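About > Company > Who We Are

About Brilis Appliance Repair

November 2019 — Brilis office staff 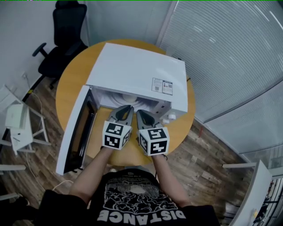

Brilis repairs household appliances for people in the town of Tellico and the farms and small communities outside it. We work on countertop and full-size kitchen appliances, washers, dryers and dehumidifiers. We also sell reconditioned machines from our shop on Flaltar Street, and we keep a parts counter for customers who would like to do the work themselves.

The company started as a parts counter only. The first owner had bought the stock of a hardware store that was closing, and a good part of that stock was belts, hoses, heating elements and oven bulbs. People came in for a part and then asked who could put it in. There was no repair shop in Tellico at that time, and a service call from the city cost more than many of the machines were worth. Repairs began at a bench behind the counter, in the evenings, and within a couple of years the bench took up more room than the parts did.

We are still a small company. There are three technicians who go out to homes, two who stay at the bench, and an office that answers the phone, orders parts and does the billing. Everyone in the office has spent time at the bench. When you call to describe a noise or a smell, the person you are talking to will usually have some idea what it is.

What we do

Most of our work is ordinary. A dryer stops heating. A washer will not drain. A refrigerator runs all day and the milk is still warm. These jobs make up the larger share of our calls, and we carry the common parts for them on the vans, so many are finished on the first visit.

Small appliances are handled differently. We do not send a technician out for a toaster oven, a mixer or a countertop microwave. Bring it to the shop and leave it with us. The bench charge is lower than a house call, and it is taken off the bill if you go ahead with the repair. Please bring the loose parts too, such as trays, turntables, bowls and beaters. A mixer that only shakes with the bowl attached cannot be tested without the bowl.

Please do not open the case of a microwave oven at home. The high-voltage parts inside can hold a charge after the oven has been unplugged, and that charge can kill. We will sell you a turntable, a coupler or a light cover over the counter, but we do not sell internal microwave parts to the public.

We also do yearly service for landlords and for a few public buildings, including the Naidu Community Hall kitchen and the laundry room at the Tellico campground. This is checking and cleaning for the most part — dryer vents, door seals, drain lines, condenser coils. It is dull work and it prevents a lot of breakdowns. If you own rental property and want to be put on the schedule, ask the office for the property form.

What we do not do

We do not work on gas lines. We will repair a gas range or a gas dryer from the shutoff valve forward, but anything behind the valve is a job for a licensed plumber or for your gas supplier. We do not work on central heating, central air or water heaters. We get a lot of calls about water heaters every fall and have to turn them all down.

We do not repair televisions, computers or phones. We do not repair commercial fryers or walk-in coolers.

We will not repair an appliance that has been in a flood above the level of its motor. It may run once it has dried out, and some do run for years, but we can't vouch for the wiring and we won't put our sticker on it.

How we price a repair

A technician looks at the machine first and gives you a written price before any work is done. The price covers parts and labor together. If the job takes longer than we expected, the price stays the same. If we find a second fault after we have started, we stop and call you.

You can say no to the price. In that case you pay the visit fee for a house call, or the bench charge for something brought to the shop, and nothing further. We put the machine back together before we leave or before you collect it.

We do not have a fixed rule for when a machine is too old to repair. Customers ask for one, and the rules printed in magazines and on the internet are often too simple. A plain top-loading washer from twenty years ago can be a better candidate than a four-year-old one with a failed control board that is no longer made. We look at the cost of the part, whether it can still be bought, the condition of the rest of the machine, and what a replacement of the same quality would cost. Then we tell you what we would do in your place, and you decide.

The warranty on our repairs covers the part we fitted and the work of fitting it. It does not cover the whole appliance. Keep your receipt. We keep a copy of ours, filed by street address, so if you have moved, tell us the old address when you call.

Reconditioned machines

When a customer replaces an appliance, we will often take the old one. Some of these are stripped for parts. The better ones are repaired, cleaned, tested and put on the floor for sale. In our last full year we took in 1,539 machines and large parts, and 165 of those were sold again as complete working appliances. Most of what was left went to the metal recycler in the next county.

Every reconditioned machine has a card taped to it which says what was wrong, what was replaced and who did the work. Dents and scratches are written on the card as well. We don't repaint.

Stock changes from week to week and we do not list it on this site. Call first if you are driving a long way. We can hold a machine for you until closing time on the day you call, but no longer than that.

The parts counter

The counter carries more than 1,000 different parts, mainly for older American makes. If you need something we do not have, we can order it, and it is normally in the shop within the week. Bring the model number. On a refrigerator it is generally inside the fresh-food section, on the wall or ceiling. On a washer it is under the lid or on the back. On a dryer or a dishwasher, open the door and look along the edge. A photograph of the label is fine, as long as the numbers can be read.

If you can bring the broken part along, do that too. Manufacturers change parts in the middle of a model year without changing the model number, and two belts can look alike until they are laid side by side on the counter.

Electrical parts cannot be returned once they have been opened. We know this annoys people. We can test many old parts at the counter without charge, and it is worth asking for this before you buy a new one. A thermal fuse takes less than a minute to check.

The shop building

Our building on Flaltar Street was put up as a feed store, and the loading dock at the back is left over from that. It is the right height for a pickup with the tailgate down. If you are dropping off something heavy, drive around to the dock and ring the bell. Please don't carry a washer through the front door. There are two steps, and the floor inside was redone last year.

Parking is along the street in front and in the gravel lot on the north side, which we share with the laundromat. The front entrance has steps, but there is a ramp at the side door by the gravel lot, and that door is unlocked whenever we are open.

Training

We take on one trainee at a time. Training lasts two years and is paid from the first day. A trainee starts at the bench on small appliances, moves on to washers and dryers, and rides along on house calls in the second year. Refrigeration comes last and requires a federal certification for handling refrigerant. We pay the exam fee.

No experience is needed to apply. You should be able to lift, to read a wiring diagram or be willing to learn, and to talk politely to people whose freezer has just thawed. A driver's license is needed by the start of the second year. The current place is filled, but we keep applications on file and go back to them when it opens up.

Getting in touch

The phone is the fastest way to reach us. The office is closed over the lunch hour, and messages left then are returned the same afternoon. For a house call, have the make, the model number and a short account of the trouble ready, and let us know if there are stairs, a narrow hallway or a dog.

Email is read once a day, in the morning. Do not use it for anything that is leaking.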